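# Wäsche im Wohnheim: Zwischenbericht der Gruppe Stusta

Josiane Fleury, Ludivine Poulain

Unser Projekt fragt, wie Studierende auf kleinem Raum Handtücher und Tücher zusammenlegen, wenn der einzige freie Tisch seit Semesterbeginn als Regal dient. Die Antwort lautet: auf dem Bett.
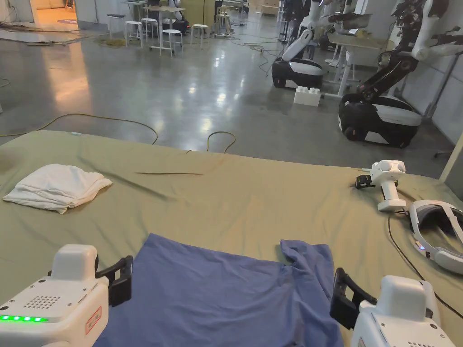
Befragt haben wir 13 Bewohnerinnen und Bewohner des Hauses Colelholm. Alle besitzen einen Schreibtisch, drei davon konnten ihn auf Nachfrage auch wiederfinden. Das Bett ist also die naheliegende Faltfläche, hat aber Eigenheiten, die in der Haushaltsliteratur zu kurz kommen.

## Beobachtungen

**Matratze.** Sie gibt nach. Wer eine Kante glattstreicht, zieht das Laken mit, und auf Olivgrün sieht man jede Falte. Ein blaues Tuch lag am linken oberen Rand recht gerade, während sich die rechte obere Ecke zu einem Wulst zusammengeschoben hatte. Diese Ecke hat uns mehr Diskussionszeit gekostet als der gesamte Methodenteil.

**Handtuch.** Das weiße Handtuch gilt bei uns als gefaltet. Ludivine hätte im Protokoll gern »gestapelt« gelesen, wir haben uns auf »locker gefaltet« geeinigt.

**Ablage.** Was auf dem Bett liegt, bleibt dort bis zum Schlafengehen und wandert dann auf den Stuhl. Vom Stuhl ist in 379 Protokollzeilen kein einziges Stück in den Schrank gelangt.

## Offene Punkte

- Vergleich mit dem Haus Clastden, wo es einen Bügelraum geben soll
- Einheitliche Definition von »glatt«
- Zweite Befragung im Mai, sofern die Waschmaschine bis dahin wieder schleudert

Die Rohprotokolle liegen im Ordner »Soliman«, Raum 442. Bitte nach dem Lesen wieder zusammenlegen.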